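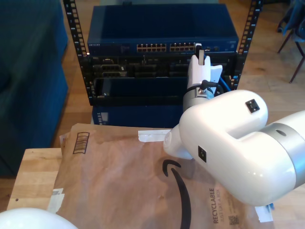 Aug 17, 2023

Cable testing, Stotstead job. Abimbola Oyelaran wants the old patch leads sorted before the Niltidov office moves floors, so I spent the morning on the first box. Plan is the same as in January: wire map first, then length, then a long ping on anything that passes.

Most of the failures are at the plug end. Broken latches mainly, and a couple where the jacket has pulled back out of the boot and the pairs are showing. Those go straight in the scrap bin. I did not re-crimp any stranded leads - new ones are cheap enough.

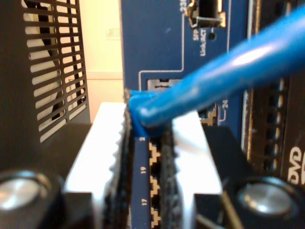
Is it worth keeping leads that pass the wire map but drop packets? Only for the phone on the bench, and they must be taped red at both ends first.

The longest run, riser to comms cupboard, came out at 80 m on the tester. Tumelo Zulu's drawing says 90. I believe the tester, but the drawing may include slack in the ceiling, so I will ask him before changing the label. Asset number on that run is 1382.

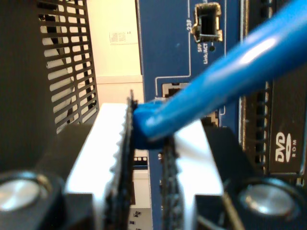
Label printer ran out again halfway through. The Cludix tape fits but curls off thin cable after a day or two, so use the wrap-round sort. Port 22 on the Ekwueme floor plan is still marked as spare and it is not. Needs correcting.

Left to do: second box, riser labels, email Tumelo.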